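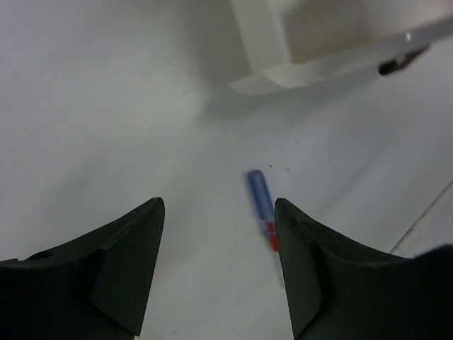

Small screwdriver on a light-colored work surface.

Fluoride varnish for a four-year-old: timing, eating afterward, and the toothpaste we use at home

Posted in: Children's Oral Health
Posted by: Gitura_parent

My daughter is four and has been offered fluoride varnish at her next preschool visit in March. The program is run through the Draltuveck Community Dental Clinic, and the consent form gives very little detail. I would be grateful for guidance on the following points.

The form states that the varnish is applied to all teeth and that the child should "avoid hard foods." It does not say for how long. The visit is at 10:30 in the morning, and the preschool serves lunch one hour later. I would like to know whether lunch should be delayed or whether a soft meal is acceptable.

She already brushes twice a day with a fluoride toothpaste. Our water is also fluoridated, according to the town. I am concerned that the varnish, the toothpaste, and the water together may be more than a child of her size should receive. She weighs just under 40 pounds and tends to swallow some toothpaste in spite of our reminders.

Finally, she had a varnish treatment at a different office last fall. I do not have the record. Should the preschool be told, and is a second treatment within the same year permitted?

Thank you in advance to anyone who is able to respond.

Abdelkrim Salem
Member, Children's Oral Health board

Fluoride varnish is a thin coating that is painted on the teeth with a small brush. It sets quickly on contact with saliva and remains on the tooth surface for several hours, during which the fluoride passes into the enamel. The amount used for a young child is small, and because the coating hardens in place, little of it is swallowed at one time. For this reason it is commonly used for children who are too young for gel trays or rinses.

With regard to lunch, a child may generally eat and drink soon after the visit. Soft foods are advised for the rest of the day. Pasta, yogurt, bananas, and soft bread are suitable. Crunchy or sticky foods and hot drinks should be avoided, as they may remove the coating early. Products differ in their instructions, and some call for a set waiting period before eating. The parent should ask the clinic which product will be used and follow the instructions supplied with it. It would also be reasonable to send a note to the preschool kitchen so that raw carrots and crackers are not served on that day.

Many clinics ask that brushing be left until the next morning. The teeth may look dull or slightly yellow until then. This color is temporary and comes off with brushing.

On the question of total fluoride, varnish is routinely given to children who use fluoride toothpaste and live in areas with fluoridated water. The more important matter at this age is the amount of toothpaste on the brush. For a child between three and six, an amount the size of a pea is sufficient, and an adult should place it on the brush. The child should be taught to spit and should be supervised throughout. If she continues to swallow the paste, please raise this with her dentist. Supplements in the form of drops or tablets are a separate matter and should be used only when prescribed.

A second treatment in the same year is common. Many schedules place applications three to six months apart, and children at higher risk of decay may be seen more often. The earlier treatment should nevertheless be disclosed on the consent form, together with any allergies. Some varnishes contain a pine resin known as colophony, and a child with a known allergy to it should be offered another product. The previous office is able to supply the date of treatment upon request by a parent or guardian.

R. Tkachenko

We were told 4 hours before anything crunchy and no brushing that night. Both of my children had lunch as usual and there was no difficulty. My son did not care for the taste, and the clinic let him choose a different flavor at the following visit. I am unable to comment on the water.

Jomia_reader

I wish to add one point concerning payment. Our preschool program was free of charge, but the same treatment at a private office was billed to our insurance, and the plan covered only two applications in a benefit year. Parents who intend to use both should call the plan before the visit and ask how school treatments are counted. The representative will need the child's date of birth and the member number on the card.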